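Vadance im Versandantiquariat: ein Erfahrungsbericht nach dem ersten halben Jahr
von Dörte Diekmann, 5. Oktober 2019

Seit Mai arbeiten wir bei Herkness, wo wir Bücher und Keramik aus Nachlässen verschicken, mit Vadance, einem Planungsprogramm für Greifarme. Man baut darin den Arbeitstisch am Bildschirm nach, legt die Sachen darauf, die man täglich in die Hand nimmt, und lässt den Arm so lange üben, bis man ihm den Ablauf zutraut. Ich gebe zu, dass ich mich lange gesträubt habe (ich packe seit vielen Jahren von Hand und das gern!), und gerade deshalb wollte ich meine Eindrücke einmal in Ruhe aufschreiben. 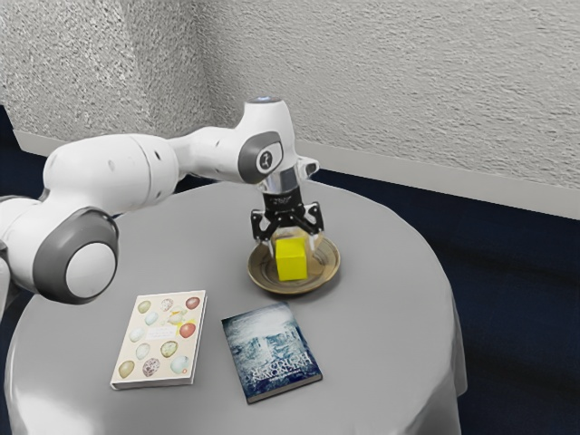
Gekostet hat uns die Lizenz 3369 Euro, Einrichtung durch die Firma Janssen inbegriffen. Das ist für einen kleinen Betrieb viel Geld, und ich habe damals schlecht geschlafen. Die Einweisung dauerte zwei Tage und war ausgesprochen geduldig, auch mit denen unter uns, die bei jedem neuen Menü erst einmal die Brille suchen. Als Übungsstück dient ein gelber Würfel, dazu kommen Schale und Bücher, damit der Arm lernt, zwischen den Dingen zu arbeiten, ohne an etwas Zerbrechliches zu stoßen.

Was sich für uns geändert hat? Mehr, als ich dachte, und an anderer Stelle. Früher stand ich den ganzen Vormittag am Packtisch, heute sitze ich zwei Stunden davon am Rechner und lege Greifpunkte und Abstände fest. Mein Rücken dankt es mir, meine Augen weniger. Schön finde ich, dass unser altes Handwissen plötzlich gefragt ist: wie man einen Band anfasst, dessen Rücken schon müde ist, oder wo eine Schale auf keinen Fall Druck verträgt.

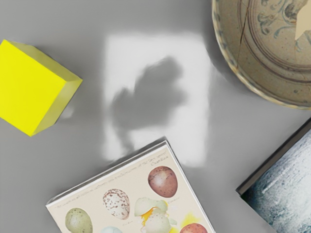 Weniger gefallen hat mir die Ansicht von oben. Licht und Schatten sind darin so kräftig, dass ich mich beim Einrichten öfter verguckt habe, und die Hilfetexte sind knapp und holprig übersetzt. Unsere Filiale in Skedumholm benutzt deshalb lieber die Schrägansicht, und ich bin inzwischen auch dabei geblieben. Man sieht dort viel besser, wie viel Luft zwischen Greifer und Nachbarstück bleibt. 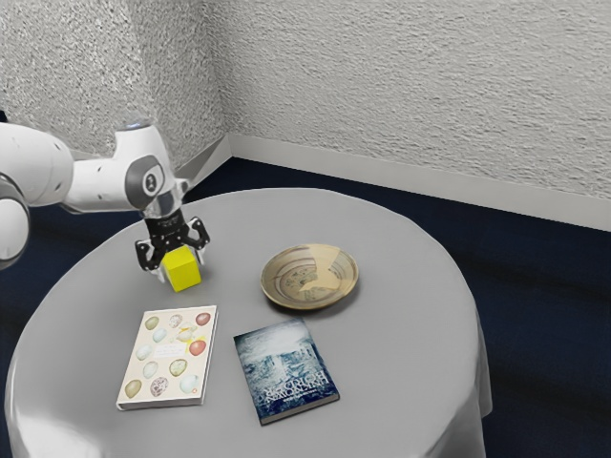

Für wen lohnt es sich?

Für Betriebe, die ihre Leute von Anfang an mit an den Bildschirm setzen, kann ich Vadance empfehlen. Die Angst um die Stellen war bei uns groß und wurde erst kleiner, als die Chefin uns schriftlich gab, dass alle bleiben. Darauf würde ich bestehen, bevor irgendetwas bestellt wird. Einen Punkt Abzug gibt es für die Hilfetexte, also vier von fünf. Das Seidenpapier falte ich übrigens weiterhin selbst.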